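Print this page | E-mail this page

Grastcombe Warm Bedding Library
Progress report to the Huerta Fund, 2018-07-31
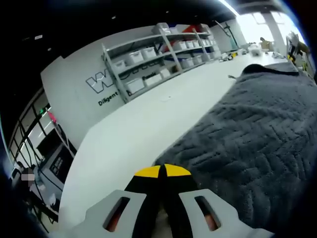

Gray herringbone plush blanket on a white table.

Dear Huerta Fund,

Your grant asked us to lend blankets to households through the cold months and get them back. The lending went very well.

We opened the second pickup point at Sarkeck in November, four weeks behind plan, the landlord having given us keys to a different building. Over 20 families signed up there before spring. Returns are slower. People grow fond of a blanket, and our reminder letters are too polite to compete with it. We have rewritten them twice – the new one includes the word "please" only once.

Laundry remains the sore spot. Cevari raised its price per load in the spring, so we moved to washing in-house. The dryer we bought does the job if you don't mind the noise, and the dentist upstairs has let us know that he does.

Still to do by the end of the grant:
- replace the sign-out book, now mostly tape
- print the care sheet in Spanish
- settle the dryer hours with the dentist

We are within budget on everything except postage, which we put down to the reminder letters. A request to move money from signs to stamps is attached.

Jaqueline Meléndez
Program Manager

Contact us | © 2018 Grastcombe Warm Bedding Library | Back to top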